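Search this site

Opinion

Budget for the second year first

By the Workshop Columnist
November

14 comments | 37 shares

Every autumn I have the same conversation with somebody who has been given money for a robot and would like to be congratulated. I do congratulate them, and I mean it, because getting a robot past a finance meeting is a real achievement and they have usually been at it since the spring. Then I ask what they have put aside for the year after it arrives, and the line goes a bit quiet.

I was that person once, so I say all this with affection. When I ran the small packing room at Cestholm we asked for an arm, a gripper and a stand, and we got every penny of it, and we were so pleased with ourselves that we went out for lunch. The quote from Nevent was perfectly fair and nothing in it was hidden. The trouble was all in what we hadn't thought to ask for. We had no money for spare finger pads. We had none for somebody's time to learn the thing properly, which meant that it was learned in odd half hours before the first lorry came in. The replacement cable cost 686 pounds with the carriage, and I remember the figure so well because I had to go and ask for it on a Monday morning, cap in hand, from the same people who had been so generous to us a few weeks before.

What I should like to see, and I have been boring my friends with this for a good while, is a budget written the other way up. Start with the second year. Write down what it will cost to keep the machine earning its place when the novelty has gone, and the person who loved it most has moved to another job (they always do, bless them). Put in the pads, the service visit, the training for a new starter and a bit for the part you haven't thought of. For a single arm of the ordinary sort I would now want some 4,000 pounds a year in that column before I would so much as open a catalogue. If the column frightens you, it is much better to be frightened in November with the money still in the bank.

People tell me that this kills good projects. I suppose it does kill a few, and I am sorry about it. But I have also seen the other thing, the arm with a dust sheet over it in the corner next to the broken photocopier, and I can tell you that it does far more harm to the next request than a plain figure would have done. A finance manager will forgive you a large number. She has a long memory for a dust sheet.

There is also the matter of what you plan to pick up. Buyers love to talk about reach and payload, and the sales people are happy to let them, since those are numbers and numbers look well in a table. Far fewer sit down with a box of the awkward things they handle in a week. We were down to three machines on our list before anyone at Cestholm thought of doing that, and one of the three dropped out by teatime.

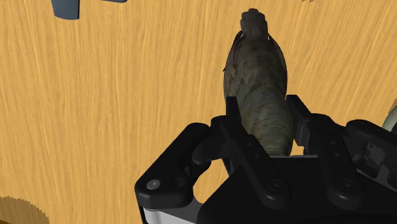
Trying things out in simulation is the cheapest line in the whole plan and the one most often left off. You can spend a few weeks on it before you have signed anything, and all it takes is a decent computer and a patient person. My advice is to be unkind in your choice of objects. Everybody begins with a neat cube, and a cube will flatter any gripper ever made. Give it something like the knobbly sea creature up there, stood on end between two straight black fingers, with a narrow head, a thicker body and a little pointed fin sticking out at one side, and you will start asking the sort of questions that belong in a budget. Do we need softer pads? Would a second set of fingers pay for itself? Who is going to change them over, and how long will they be away from their own work while they do it?

I don't want to oversell it. A simulated grip is a kindly thing, and the real article will find ways to disappoint you that no computer would have come up with. When we did the exercise for the Grarno line we still set money aside for three days of plain fiddling on the floor, and we used all of it. But we had asked for it beforehand, it was there in the column with its own name, and I didn't have to go upstairs again.

The Adeyemi leasing people have a scheme now where the upkeep is folded into the monthly payment, and I am in two minds about it. You pay more over the full term, there is no getting round that. On the other hand it does force the cost of the second year on to the first page, where a tired manager can see it, and I have come to think I would pay a fair bit for that alone.

Share this article 37
14 comments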